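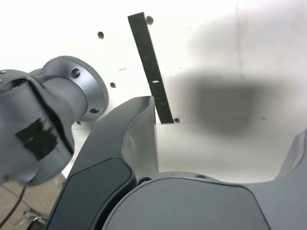 Press brake tooling: storage, checks and changeovers
Speaker notes – Rhona Menzies, Dristholm
May 8, 2022

Opening

Thank the hosts. Say who I am: production lead at Dristholm, sheet metal, mostly enclosures and brackets in mild steel and stainless. I started on the brake myself and still cover a shift when we are short.

Say what the talk covers. How we keep our bending tools, how we check them, and how we cut the time between jobs. It does not cover buying a new brake. Questions at the end, but stop me if a term is unclear.

Where we started

We had 189 pieces of tooling on the list when we did the stock check in April. Punches, dies, short sections, horns, and a few odd pieces that had come with a second-hand machine. Some had no number. Some had a number that matched another piece.

Tools were kept on two open racks and a trolley. Operators had favourites and kept them near their own machine. If you needed a narrow die you walked across and asked for it.

Pause here and ask who in the room has a tool list they trust. Give them time to answer.

Changeover times

We timed changeovers over 13 jobs. Same shift, same two brakes, no special effort from the operators. Libor Čierny held the watch and wrote down each step.

Finding the tools took longer than fitting them on most jobs. The slow ones were slow for the same few causes: a die in use on the other brake, a short section missing from a set, or a setup sheet that gave the tool by its old name.

Do not read the full table. Point to the longest job, explain it (the 88 degree punch was in the wrong drawer and two people looked for it), and move on.

Storage

We went to closed drawers, one family of tools to a drawer. Punches upright, dies flat. Each slot has the tool number on it and so does the tool. We engraved the end face, where it can be read with the tool still clamped.

Heavy sections go between knee and waist height. The first layout had them at the bottom and the operators asked us to change it. They were right and we moved them the following week.

Horns have their own drawer. Left and right are marked. Mixing them was a regular source of lost time.

Himadton supplied the cabinets. We had to ask for stronger runners than the standard ones. If you price this up, give the supplier the full loaded weight of a drawer, including the tray.

Checking the tools

Every tool is wiped before it goes back. That sounds minor, but scale and zinc dust build up on the seating face and the tool then sits high. You see it as an angle that drifts along the length of the part.

What we look at:

Tip radius, with a gauge, on the punches used for stainless.
Die shoulders, by finger and then by straight edge.
Seating face and tang, for burrs.
Safety clips and buttons, for free movement.

Worn tools get a red tag and go in a separate box. They do not go back in the drawer "for rough work". We did that for years and they always ended up in a good job.

Mention matched sets here. If one section of a set is reground, the whole set is reground. A small height difference leaves a mark on the part and the customer will see it, mostly on brushed material.

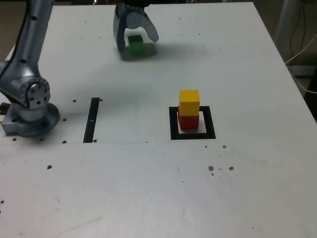 Robot arm with a green cube between its gripper fingers.

Setup sheets

Fido is our name for the setup sheet system. It is a spreadsheet with a front page. You enter the part number and it gives tool numbers, station positions, bend order and back gauge settings.

Rules for the sheets:

Tool numbers only, no nicknames.
The person who runs the first good part confirms the sheet.
Any change on the machine goes on the sheet before the job is closed.

The third rule is the hard one. People are busy and the next job is waiting. We now leave a line at the bottom of the sheet for changes in pencil and type them up at the end of the shift. It is slower than I would like but the sheets are being kept up.

Grouping jobs

Once the sheets were right we could sort the day's work by tooling. Jobs with the same die opening run one after another where the delivery dates allow. Ilie, our planner, does this the afternoon before.

On a good day we run up to 13 jobs on one brake without changing the die. Be clear that this is the best case. Mixed small batches are still mixed small batches.

Do not put stainless straight after galvanised without cleaning down. Somebody usually asks about this so say it here.

What did not work

Colour coding by die opening. The paint wore off and two of the colours looked alike under the shop lights.

A sign-out book. It was used for a fortnight.

Sharing one set of short sections between both brakes. We bought a second set in the end.

If time is short, skip the sign-out book and keep the short sections.

Close

Put the contact slide up. Copies of the blank setup sheet and the check list are on the table by the door. Take questions. If there are none, ask the room how they mark their tools.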